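## 3. Fitting your Bastus bed warmer

Do take your time over this part – it's much easier with the bed stripped down to the mattress.

1. Lay the warmer flat, with the Nadier label facing up and the lead at the foot end.
2. Slip the 2 elastic straps under the mattress corners.
3. Put your sheet on top, then a blanket you're fond of.
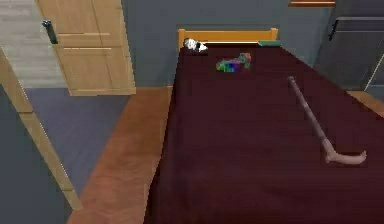
*Fig. 2: Bed made up with a single blanket*

**Caution:** never fold the warmer while it's switched on, and please don't use pins.

4. Run the lead along the skirting board to the socket, well clear of any doorway where somebody might catch a foot on their way to the loo.

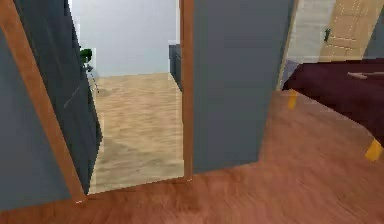 *Fig. 3: Bedroom doorway and hallway*

5. Press the button for 3 seconds and let go when the light turns green.

**Note:** if the light stays red, unplug everything, have a cup of tea and turn to page 91.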